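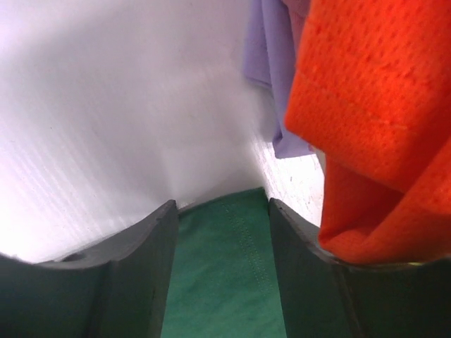
Page last changed: 20/03/2024

Nusrat Siriwardena writes the handling rules for textile work at Wositz. The current set, known in-house as Travia, has 9 sections, and the shortest deals with hems.

"A stitched edge is a good place to grip," she said. "It is thicker than the cloth beside it and gives the jaws something to hold. The rule asks for the seam to lie between the fingers before they close."

Closing force is set per fabric class, and Travia has three. Jersey and open knits are kept apart – they stretch differently under the same load.

"People want one number. We tried that in the first draft and withdrew it."
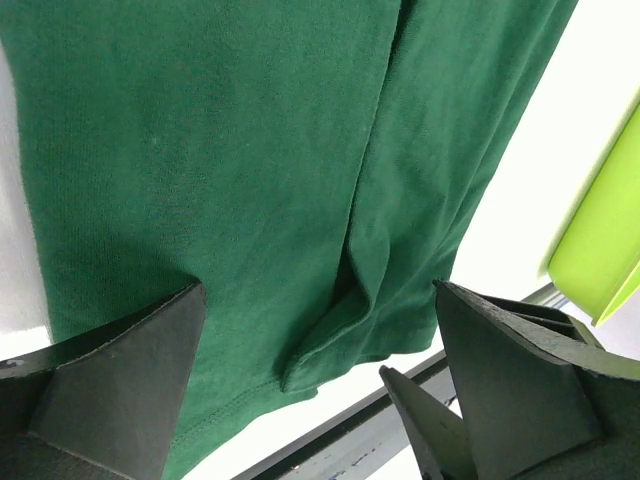

Green knit garment at the gripper fingers, hem stitching visible.

Fingertips are inspected after 3,000 cycles. Siriwardena would prefer a shorter interval for pointed tips, and a proposal is out for comment until the end of March.

"A burr on a tip will pull a thread," she said. "The operator logs it, the finger is changed, and the count starts again. The log entry is mandatory – a verbal report does not meet the rule."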